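The longest board game in Clerstead

A subscription service promises to teach robot arms some table manners before they ever meet a table. We rolled the die.

Jul 16, 2025

My mother's rule for board games was that whoever knocked over the pieces put them away. I thought of her often during my fortnight with Podumero, a subscription service that lets you practise being a robot arm in a room that exists only inside a computer. By her reckoning I would still be tidying.

The pitch is sensible enough. Real robot arms are dear, heavy and prone to hitting the furniture. Podumero, made by a small firm called Matix above a tile shop in Clerstead, sells you a pretend one instead. You log in, pick a room, pick a task, and steer the arm with a hand controller or hand the job to a program you have written yourself. The arm obeys gravity. So does everything it drops.

There are 86 tasks in the current library, and Matix says more are coming in September. They have names like "Sort" and "Stack" and, my own undoing, "Games Night". This last one gives you a board with a track around its edge, a die in a sunken tray in the middle, some pawns and an orange block. You are asked to do the sort of things a bored child manages with one hand while eating toast.
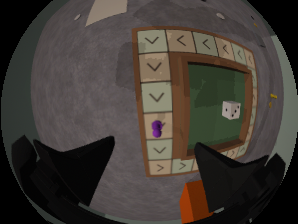 My first go lasted 22 minutes and ended with me apologising out loud to a pawn. The trouble is the view. Podumero lets you work through a camera near the gripper, with a wide lens that bends every straight line into a banana, and your brain takes a while to stop arguing with it. Reach for the far side of the board and you will stop well short. Reach for the near side and you will stop somewhere in the woodwork.

"Everyone hates the wrist view for two days," says Laine Vītola, who designed the rooms. "Then they go back to the outside view and complain that they can't see anything." She has a way of saying this that suggests she has read a lot of support emails.

She is right about the two days. By the third evening I could line up a grab without holding my breath, and I had learned to watch the shadows, which tell you more about height than the picture does. Matix has put a great deal of work into its shadows. It has put rather less into its menus. To change the camera you open a panel called Scene, then one called Views, then one called Scene again, and I never did find out what the second Scene was for.

Vandana Chauhan teaches evening classes in automation and has been using the service since spring with a group of adults, most of whom work in packing or food. She likes it more than I do, and she has better reasons. "With one real arm and twelve people, eleven of them are drinking tea," she told me. "Now they all get to crash something." Her learners begin with the orange block, which is a forgiving shape, and are kept away from the die until they have stopped swearing.

The die deserves its reputation. It is small, it lives in a tray with walls, and the gripper's fingers want to be where the walls are. A former student of hers, a Mr Pandey, is said to have got it out on his first attempt. I have asked to see the recording.

For sanity's sake I spent most of my second week on the block, using the high outside view, where the whole business looks calm and almost dignified.
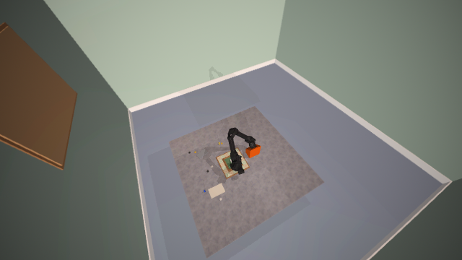

The gripper meets the orange block in Podumero's green-walled room.

What you get for your money depends on how seriously you take this. The home plan costs £22 a month and covers one user and one arm. The classroom plan is £121 a month, and adds shared rooms and a log of every attempt, including the ones you hoped had gone unseen. Either way you are allowed 2,000 saved runs, which sounded absurdly generous until I looked at how many of mine were failures.

There are things I would change. The sound is a single dull clunk, used for all occasions. The help pages assume you already know the answer. And the reset button sits right beside the save button, a piece of cruelty I fell for twice.

Still, I have kept my subscription going for another month. The die and I have unfinished business, and my mother is visiting at the weekend. She has asked whether there is a two-player mode. There is, on the classroom plan.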